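Small Mammals, Unit 3: Voles and the Snow Layer

Handout for Monday, June 11, 2018

1. Why voles stay active

Voles do not hibernate. A vole is too small to carry enough fat for a whole winter, so it feeds every day and lives in the gap between the soil and the snow. This gap is called the subnivean space. Once the snow is deep enough, the ground under it stays close to freezing even when the air is much colder.

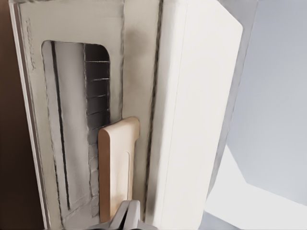
2. Food and tunnels

Under snow, voles eat grass stems, roots and bark. They line some runways with cut grass and build round nests of dry stems. Several animals may share a nest in winter, although the females of many species keep separate ranges in summer.

The Nodden plot was trapped in February, with 199 live traps set over 3 nights. Total captures, counting repeats, came to 891 for the full season. Use both numbers in problem 2.
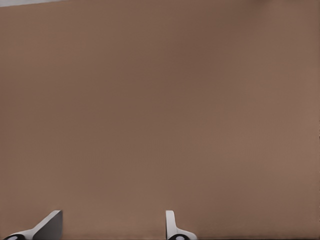
Fig. 2. Flat surface, brown.

3. Predators

Weasels are narrow enough to follow voles into their tunnels. Foxes and owls hunt from above, by sound. A hard ice crust protects voles from foxes but can also cut them off from food, and numbers often drop after a winter thaw that refreezes.

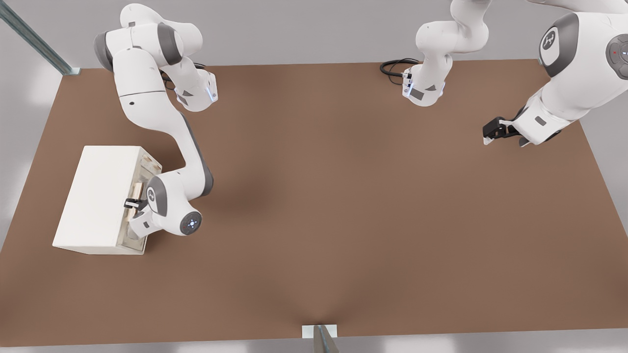 Natália Rebelo asked whether the crust matters as much on the Wemska plot, where the snow is thin in most years. It probably matters more there. Thin snow melts through and refreezes at ground level, and the runways fill with ice.

Reading for next time: Halvorsen notes, sections on breeding and litter size.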